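About - Lavville Shared Workshop

Members Bench hours About us Contact

Who we are

A shared workshop in the back half of an old print shop in Lavville. Benches, a drill press, two printers (one works most days), a wall of clamps and a kettle. Started as a few people sharing rent, now over 19 members. Open Wednesday evenings for visitors, the rest of the week if you have a key.

Sorry this page is short on polish. Si-woo Myung wrote the last one and it was three years out of date, so I'm redoing it between glue-ups. - Marek Pešek

What we're building

Mostly one thing lately. A robot arm that helps with small carpentry. Holds a batten while you mark it, brings it over, holds it while you screw it down. The stuff where you always want a third hand. We call it Bhat. Don't ask, it was on the box the first motor came in and it stuck.

Bhat has a two finger gripper and a small camera at the wrist looking down at the fingers. Total spend to date is 986 dollars, most of that on motors. The rest is printed parts, donated parts and one power supply Dinesh Mathew would like everyone to stop borrowing.

How far along

Arm moves, arm stops when told. Big improvement on February.
Thin wood: getting there. Curved fingers center a strip pretty well if you come at it straight.
Round stuff, pipe and dowel: still rolls away.
Putting things down gently: no.
Software is on its third rewrite. Yamuna Pinto keeps the working copy, please ask her before changing anything on the bench laptop.

We went through 8 finger shapes before settling on the scooped ones. Flat ones slid. Soft pads peeled off. Aishwarya Reddy drew the current pair in an evening, longer tips, hollow on the inside face with a little lip. Files are in the members folder under Prelex, wich is the old name for the gripper and I can't be bothered to rename it.

How we work

No boss. Whoever is at the bench decides, writes it in the bench book, next person reads it (hopefully). Runs are done by hand first, somebody steering the arm, then we let it try by itself. Two people in the room when it's powered. Long hair tied back, sleeves up. The stop button lives on the left side of the bench and stays there.

Latest from the bench is the slat job. Gripper goes down with one finger each side of the wood, screwdriver stays close. Tips angled in so they meet the strip before the bulky part gets anywhere near the work.
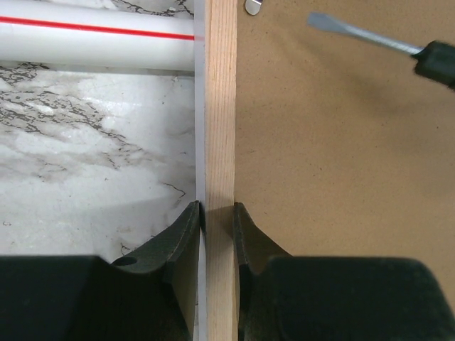
Yamuna Pinto: I'd still go slower on the last bit of the close. The motor current jumps before the fingers have settled and then the software thinks it has a grip when it only has one side. Give me another evening with the limits before anyone runs it unattended.

Fair. It's in the book.

Joining

Come by on a Wednesday, 8 pm. Side door, the bell is broken so knock hard. You don't need to know robots, half of us came for the drill press. Bring closed shoes. If you have have a spare motor driver or a box of short screws, bring that too.

Our friends at the Dultholm tool library lend us the big saw when we need it, so if you need cuts done say so the week before.

Bench fees are on the members page.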